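How to oil a wooden worktop (and keep it looking decent)

When we moved into the house in Skuswood I inherited a kitchen full of wooden worktop and no idea how to look after it. I ignored it for a whole winter, then one February morning I noticed a grey patch behind the taps, went a bit cold, and started reading. I've now oiled that worktop more times than I can remember, plus my desk, plus my mum's kitchen island, so I feel able to pass on how I do it.
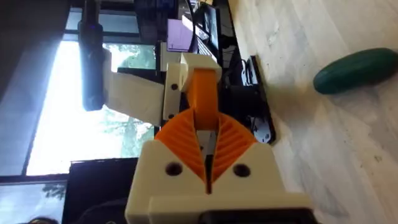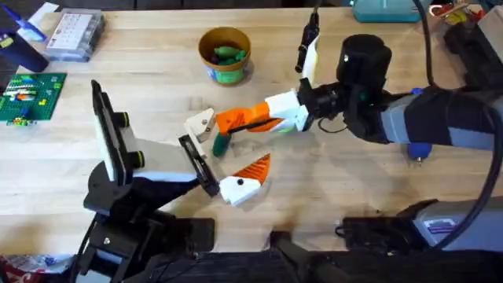 Quentin Masson wrote to me after the first version of this page went up, to say that I'd been far too generous with the oil and that his own top in Tesness had stayed tacky for a fortnight when he followed my amounts. He uses a rag that feels barely damp and goes over the same bit twice. I tried it his way on the next job and he was right, so the instructions below have been changed. Thank you, Quentin!

What you need

Worktop oil (I use the Widel clear one, but any oil sold for kitchen worktops will do), a stack of lint-free cotton rags, sandpaper in 120, 180 and 240 grit, a sanding block, a vacuum cleaner with a brush end, and a pair of thin gloves. Old T-shirts make fine rags. Old towels don't, they shed fluff everywhere and you'll be picking it out of the finish with tweezers. Ask me how I know.

Do the water test first

You may not need to do any of this. Flick a few drops of water on the wood near the sink and leave them ten minutes. If they're still sitting up in beads, go and have a nice afternoon. If they've gone flat and left a dark mark, the oil has worn away and it's time.

Clear and clean

Take everything off. Everything, including the toaster and the fruit bowl and the pile of post. Wash the top with warm water and a tiny drop of washing-up liquid, wring the cloth out hard, and wipe with the grain. Then leave it overnight. I used to give it an hour and wonder why the oil went on patchy — the wood near the sink holds on to damp much longer than you'd think.

Sanding

If the top is just a bit dull, a quick going over with 240 is plenty. For rings, black marks or rough patches, start at 120, then 180, then 240. Always go with the grain. On a top made of lots of strips glued together, the long direction of the strips is the way to go.

Don't dig away at one stain, you'll make a dip that you can feel with your hand forever after. Work over a wide area and let it fade out at the edges. Black marks around a tap are usually from water and metal sitting together, and some of them go deep. I got most of mine out. There's still a faint one shaped like Portugal and I've stopped seeing it.

Vacuum up the dust, then wipe with a barely damp cloth and let that dry too.

The oil

Open a window. Stir the tin, don't shake it. Gloves on, fold a rag into a pad, dip one corner and rub the oil in along the grain, a section at a time, about as wide as your arms can reach comfortably. Wait fifteen minutes, then take a clean rag and wipe off whatever hasn't soaked in. Be fussy with this part! Crouch down and look across the surface towards the window, and any shiny puddles will show up straight away.

Leave it to dry for as long as the tin tells you (mine says overnight) and do it again. I put three thin coats on a newly sanded top and one on a top that only needs freshening up. Don't forget the end grain, the edge by the cooker and the cut edge round the sink, which drink far more than the flat bits do.

My kitchen took 7 rags and one small tin the last time, with a bit of oil left over for the chopping boards.

Please be careful with the rags

Oily rags can heat up and catch fire on their own if you leave them scrunched in a bin. I spread mine out flat on the patio slabs until they've gone completely stiff, then throw them away. If you haven't any outside space, soak them in water and seal them in a metal tin with a lid.

Afterwards

Keep water off for a couple of days, and go gently with heavy pots for a week. After that it's only a matter of mopping up spills, using a trivet and doing the water test every few months. By the sink I add a coat in spring and another before Christmas, and the rest of the top gets one a year if it's lucky.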